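Kedard Handling Study
Progress report to Overgaard, second period
Prepared by Ea Juhl, with Arnar Kvaran

1. Collection of examples

In this period we moved from testing the hand-held grippers to regular recording. We now have 695 accepted recordings of handling paper cups on a table. Each one is a person closing and opening the gripper by hand, with the camera fixed on the tool, so the learning system sees the same view that the robot arm in Brirnorport will have later.

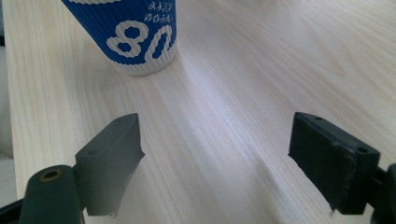

Photo: Kedard Handling Study / Villads Frandsen

The approach is the part we changed most. In the first period our operators went to the cup very directly, and the model learned only one path. Apolinar Villalobos wrote new instructions in September: start from different sides, keep the fingers open for longer, and do not correct the speed afterwards. The ribbed cups stay in the set — their walls are soft and they show quickly if the grip is too strong.

2. Other objects on the table

The plan asked for clean tables only. We would like to change this. Nearly 80 of the accepted recordings have other things close to the cup, and Yupin Luangrath finds them more useful for training than the simple ones. We ask for your agreement to continue in this way.
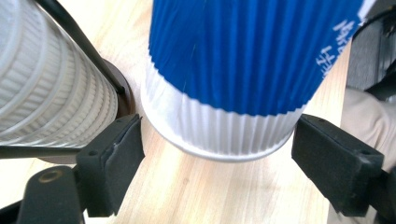 Ribbed cup between the gripper fingers, with a white ribbed cylinder beside it.

3. Equipment

Two grippers are in daily use. The pads on the fingers wear at the edges and we ordered new ones from Clirkis, but the delivery is late by 3 weeks. Until they arrive we check the pads every morning and write their condition in the log.

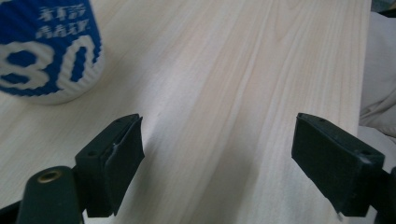

Gripper open over the table, cup at upper left.

4. Next period

We will finish the labeling of the start and end of each grasp, and send the first training results to you. The budget is unchanged, except for the pads.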